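Open day at the Omham shared workshop

I'd been meaning to get over to Omham since April, when somebody on the mailing list posted a parts count for the hand grippers being built there and I didn't believe it. So on October 16, 2026 I packed a sandwich, took the slow bus and went to look for myself. I'm very glad I did!

The workshop is upstairs from Kundura, the shoe repair place, and you go in past the heel machine and up a staircase that smells of glue. There was no program and no badge. Somebody handed me a cup of tea and a strip of blue finger pad to squeeze, and that was my welcome.

If you haven't followed the project, the build is called Sketus. It's a pair of grippers you hold in your hands, one left and one right, and you do ordinary chores with them while a camera on each one records. The recordings are meant to teach a small robot arm that's still in pieces on a shelf (more on that further down). The whole thing is made at home or in this room, mostly on weekday evenings, out of printed parts and hardware that comes in little bags. The link arms swing on metal pins, and the fit of those pins was the main topic of conversation for most of the morning. Too tight and your hand aches, too loose and the fingers wag.

I got to hold a finished one before lunch. It's lighter than I expected, with a trigger that has a nice long pull, and the fingers stay facing each other the whole way in. My first few grabs were terrible. I kept aiming with my wrist as if I had a pair of kitchen tongs, and you really have to move your whole forearm. After a while I stopped thinking about it and got quite pleased with myself.
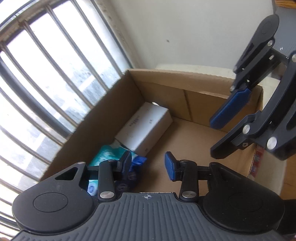 The pads took the longest to get right, I was told. The first ones were plain and smooth, and anything shiny just squirted out of them, so now they have a texture and get swapped out when they wear down. There's a coffee tin full of dead ones by the door, 227 of them according to the tally on the lid. I asked if I could take one home and left with 3 in my coat pocket, which I've been fiddling with ever since.

The parts list is better than I'd feared. One pair takes eight evenings if your printer behaves, and the room's printer, an elderly machine everybody calls Owino, does not always behave. It dropped a half-finished housing on the floor while I was eating my sandwich. There was a groan, somebody scraped the bed clean, and off it went again. I liked that. At the bigger fairs you only ever see the finished thing on black cloth under a spotlight, and I learn more from a pile of bad prints.
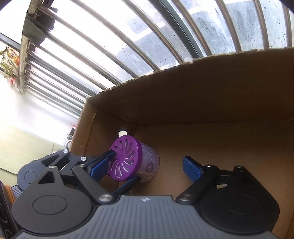

What I really wanted to see was both hands working together, because my own attempt at home (a single gripper, held together with rubber bands, we won't speak of it) always fell over at that point. Two hands means two sets of arms in the same small space, and inside a cardboard box the space is smaller still. The canister with the purple lid is a good test piece for it: round, lying on its side, and wider than it looks when you're the one holding the trigger. One gripper goes in from the side with a finger on the lid and the other finger reaching up underneath, and the other has to wait nearby with its pads wide open without getting in the way. When I tried that sort of thing myself I bumped my own knuckles, or the gripper's knuckles, every single time.

We got talking about the recordings after that. A good session is 20 minutes, and past that people get sloppy and start shoving things instead of gripping them. Then somebody has to sit and go through it all, and I gather this is the job that gets passed around like the washing up. I offered to take some home with me and was taken up on it alarmingly fast.

The robot arm itself was a bit of a letdown, I'll admit. It's a base, two joints and a bag of screws. The plan is to put exactly the same fingers on the end of it, so that whatever the hand version saw, the arm version sees too. It makes sense to me, but I'd have loved to see it twitch.

Some practical stuff if you're thinking of going. Bring slippers or thick socks, the floor is freezing. There's one good chair and it goes early. The bus back is hopeless after dark, so check it before you leave home. I'm already reprinting my left housing with the looser pin holes, and I'll bring it along next time for them to poke at.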